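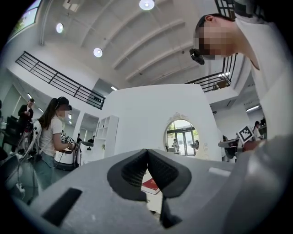

So, Sat 20 September, my first weekend in a while with no plans, and I finally have time to answer the thing everybody keeps asking me at cookouts: am I training the robot that takes my job?

Quick background for anyone new. I was a picker at Lavard for a long time, mostly home goods, and in June they asked for people to move over to Temau, which is the in-house name for the automation project. I put my hand up the same day (the schedule was better, I won't pretend it was noble). Now I spend my shifts with a hand-held gripper, picking things up and putting them down so the arms can learn from it. Books, boxes, that kind of thing. Over and over, a little differently each time.

It's slower than you'd think! On the old job I'd grab a book without looking at it. Now I have to think about where the fingers land, how hard I squeeze, whether I came in too steep. My wrist was killing me the first two weeks. And you learn to watch your elbows, too, with several of us working in the same room.
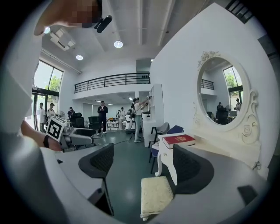
The dressing table corner, red book and all. My least favorite mirror in the building.

The number on our board Friday was 2,281 good runs, and the team goal before the next review is 800 more. A run gets tossed if you fumble, or if you bump somebody, or if you stop to scratch your nose. I've had days where I did 100 and felt like a machine myself, and days where I couldn't keep hold of a paperback.

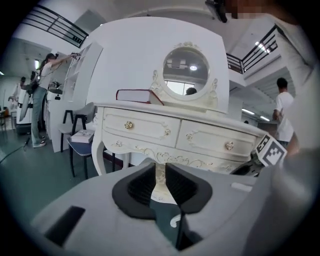

Are they going to cut pickers once the arms are running?
What we've been told is that there are no layoffs tied to Temau, but open picker spots at the Yakubu warehouse won't be filled when people leave. So the folks there now keep their hours, and the crew gets smaller over time.

I have mixed feelings about that. My back is thrilled to be done with the bottom shelves. But picking is how I got in the door with no experience and a bad resume, and I don't see what the next person like me applies for. The new postings all want you to know software. I asked about training for the Yakubu crew and got "we're looking at it," so I asked again a week later. I'll keep asking.
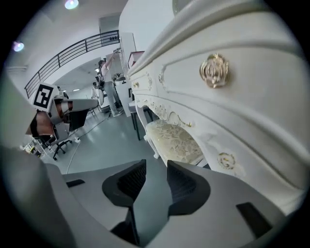

The other change is the talking. On the floor we had headphones in and a rate to hit, and you could go a whole shift without a real conversation. Over here the engineers come and ask how I'd grab something, and then they argue with me about it - and sometimes I win! I told them you tip a heavy book up by one edge before you lift it, and they wrote it down. No one at Lavard ever wrote down anything I said before.

The pay is the same, by the way, plus a small bump for late shifts. I'm bringing that up at the next meeting too.

Next post will be about Tumetum, the new scheduling app, and I have a LOT to say about it. If your work is going through something like this, leave me a comment, especially if you got them to pay for classes. I want to know how you asked.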